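Linden Sandwich Set: data card

Version of March 14, 2026. Maintained by Chutima Suwannarat. Hardware questions go to Boris Charvát.

Summary

Linden is a set of 114 teleoperated episodes of tabletop sandwich handling, recorded in February for the Hamex imitation learning project. Each episode has one task instruction, synchronized video, joint states and gripper position. Episodes run roughly 30 seconds. All were driven by one of 2 operators, and the operator code is stored with each episode.

Cameras

There is a small camera at the wrist and a fixed overview camera. The wrist view is the one to use for contact and finger placement. At close range the fingertips stay near the bottom of the picture and the object is usually cropped, so don't expect a whole sandwich or a whole slice in it.

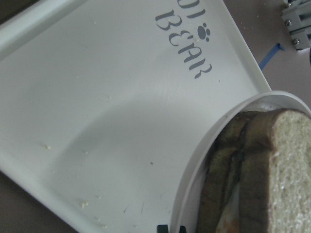

Task layout

The table is marked off with blue tape. The tape is a reference for the person resetting the table and carries no meaning in the labels. Lines were not replaced when they started to wrinkle or lift, and spacing between them is uneven. Do not use them for calibration.

Start positions were varied by hand between episodes. The file layout.csv gives the approximate cell for each item in the instruction. Items not named in the instruction are left out of that file, even when they are on the table. These include the wine rack, the towel, the pink bowl and the cutting board.

Bread is the hard part of this set. A slice bends under the fingers, and the amount depends on how long the bag has been open. Grip force was limited in software to 10 newtons, and operators were told to use less when they could.
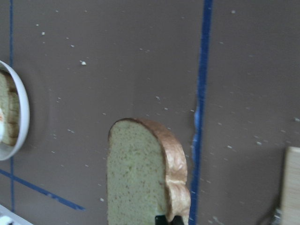 We did not clean up crumbs between episodes, only at the end of a session. Crumb density therefore goes up with episode number inside a session. If you split at random, neighboring episodes with nearly the same crumb pattern will land in both train and test. Split by session_id instead.

Failed grasps are kept. The success field is set by the operator right after the episode and was checked later by Chutima from the overview video. Where the two disagreed, her value is the one in the file and the operator's is kept under success_raw.

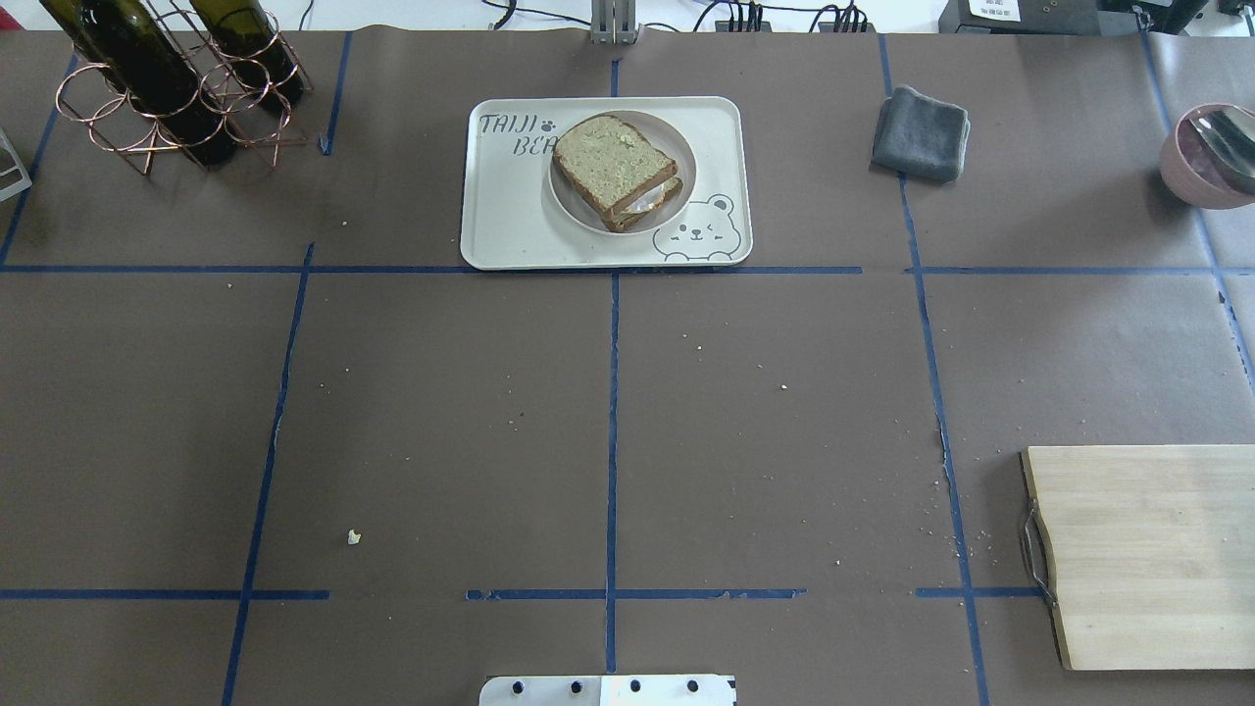

Lighting was not controlled. Exposure was fixed for the overview camera and automatic for the wrist camera, so bread color shifts between the two.

Known problems

Gripper position lags the wrist video slightly in the earliest sessions. The loader has a flag, fix_lag, which is off by default.

Instructions say "plate" and "dish" for the same object in some sessions. We left the wording as typed.

Reports of bad episodes should include the episode number and the session_id.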